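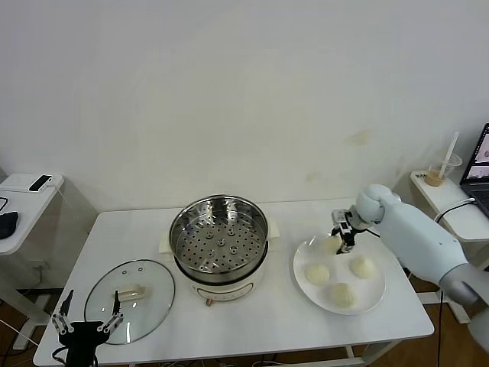

Skirnach Supper Club: Minutes of the July Meeting

Home | Meetings | Recipes | Members | Contact
Last updated: Monday, 9:15 a.m.

I took the notes again, so blame me (Gwendolyn Benavides) for anything that's missing. We started at seven, with the usual chair shuffling, and last meeting's minutes were passed with one fix: it was the Dindier hall we looked at, and I had typed Beden. Sorry, Beden!

1. Bun night

Most of the evening went to this, which is fine by me. We all want steamed buns on the menu and we all want them hot, and the question is how to do that with a pot that takes a small batch at a time. I said four to a batch with space between them, and I'm sticking to it. They puff up, they touch, and then you tear the skin off one getting the other out. Sơn Từ thought we could squeeze in more if we cut paper squares for underneath. We agreed to try it both ways at home and report back.

We also talked about where things go on the table. Pot in the middle, lid flat on the left, plate on the right. I know that sounds fussy, but last time the lid ended up on a chair and somebody very nearly sat on it. Glass lids cost money, people! Everybody was happy with the layout, and I'll draw it on a card and tape it up in the kitchen.

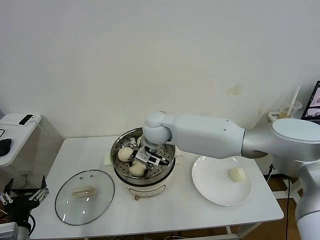
Sơn asked whether we should be wiping the lid between batches, as the drips had spotted the tops of the buns at the spring supper. Yes, we should. A dish towel will live next to the pot from now on.

2. Flour and fillings

The Triệu market will hold a sack of bun flour for us if we pick it up before noon. I'm going. Fillings are still up in the air: we had two votes for red bean, two for pork, and a long side conversation about custard that I stopped writing down. Plain buns are a definite, with a dipping bowl of condensed milk.

3. Plugs

Please keep the steamer on the wall socket and off the extension cord. The cord is for the rice cooker and the fan, and that's plenty for it.
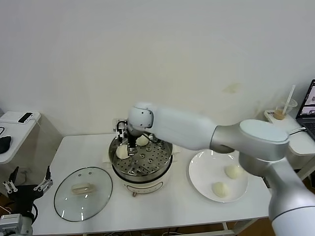 4. Anything else

The tablecloth is still missing. If it's in your car, bring it back, no questions asked. Sơn will open up next time and I'll bring the plates. We wrapped up at nine and stood in the parking lot talking for another half hour, as usual.

Comments (2)

Sơn Từ: Tried the paper squares. Four is the limit, you win. Six turned into one big bun.

Gwendolyn Benavides: Ha! Thank you. Tablecloth has been found, by the way. It was in my car.

Previous minutes | Next meeting | Back to top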